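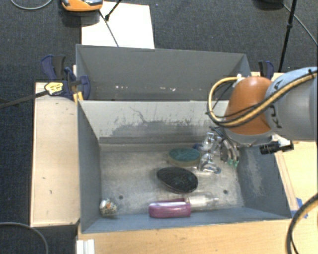
The picking cell during an open day run, with the arm reaching into the front bin.

Open Day FAQ: Visiting the Ketier Picking Lab

I run the visitor side of our open days, so these questions land in my inbox all the time. I've tried to answer them the way I would if you were standing next to me with a coffee (which you can't bring in, sorry!).

What will I get to see?
The robot arm picking things out of a bin, mostly. We fill a gray bin with odds and ends, all different shapes, and the arm goes in after them with its gripper. You'll also get a short talk on the Zastent software that picks the next item, and then we just let it run.

How long does it take?
The whole visit is 2 hours. The live demo goes in the middle, and people tend to hang around it well past the end, so don't book a tight train.

Does it ever miss?
Oh, all the time! Shiny or see-through things are the worst, and anything lying close to a wall or tucked in a corner takes patience. I love the misses. You can hear the whole room groan.

Why do the bins look so beat up?
They get used, a lot. We logged 4000 picks in December alone, and a gripper touching down on the bottom of a bin will leave a mark sooner or later. We clamp them in place and keep going.

Can I bring something for the robot to pick?
Yes, please do! It should fit in one hand and weigh less than a bag of sugar. No glass, no food, nothing you'd be sad to see dropped.

Can my kids come?
Kids over five are welcome with an adult. Everybody stays behind the yellow line while the arm is moving, me included.

Can I take pictures?
Sure, of the demo as much as you like. Just ask before you get other visitors in your shot.

How many people are in a group?
We stop at 34 and split you in half for the demo. If the form says full, email me anyway, people cancel.

Where do I go?
The Oker building, side entrance on the parking lot. The front door belongs to Kang and their front desk can't let you through to us. Ring the bell twice, it's loud in there.

Page last updated 24/02/2022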